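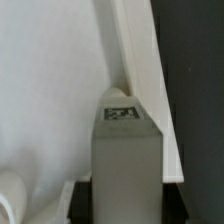

Tag on the sloped tip, gray finger. Bench, 4 November 2023.

Glue notebook, continued. Anyone looking for the varnish notes wants the other binder, the one with the coffee ring.

Picked up the Clondenitz hide glue trial where I left it in September. The jar from that batch had gone off in the fridge, and the smell has been entered into the record by everyone who opened the door looking for milk. Threw it out, washed the jar twice, threw out the jar.

New batch: 30 g of dry granules, cold water to cover, left overnight. By morning they had swollen up into something like tapioca and taken all the water with them. Added a splash more and warmed it in the double boiler. Kept the lid on this time. Last time I kept it off so I could "keep an eye on it" and grew a skin you could have resoled a boot with.

Surachet Chuensuk came by and said it was too thick. I said it was fine. Let it run off the brush and it came down in lumps, so I thinned it while he was looking at something else.

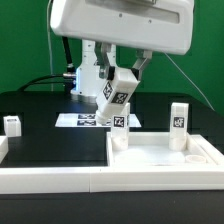 Joints for this round are all spruce to maple, same as before, cut from the offcuts of the Sturorwood chair backs. Three sets:

Set A – wood at room temperature, glue hot, clamped right away.
Set B – wood warmed first with the heat gun on low.
Set C – wood sized with thin glue, left to dry, then glued up like A.

B was the nicest to work with by a long way. The glue stayed runny long enough to slide the pieces into line, and the squeeze-out was even down both sides. A grabbed before I had the second clamp on, and one piece is now permanently crooked. I have labeled it "A, crooked" so that it doesn't get passed off later as a design choice.

C is a pain. Too many steps, and the sized faces picked up sawdust from the band saw while they were drying. Brushed them off as well as I could. If C comes out strongest I'm going to be annoyed, and if it comes out weakest I'll blame the sawdust, so I suppose the experiment has already failed me as a judge of character.

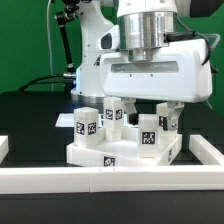

Clamps come off tomorrow morning and then everything sits for 3 days before I break anything. Surachet wants to break one early "for a baseline." He wants to hear it snap. Told him he can have the crooked one.

Other business. The Selvanayagam catalog lists a higher-strength grade of the same granules, and I'd like to try it, but it sets faster and I already can't keep up with this one. Asked Ridirent for the tall clamp rack back again. They say we're renting it. We are not renting it, we own it, there's a scratch on the left foot where I dropped it.

To do:
Scrape the double boiler before it becomes a permanent joint.
New brushes, no metal ferrules (the old ones are turning the glue gray).
Write the date on the jar. On the jar, with a marker. The lid moves around.
Find out who has my good thermometer. It was in the drawer with the cauls and now there's a meat thermometer in there, with meat on it.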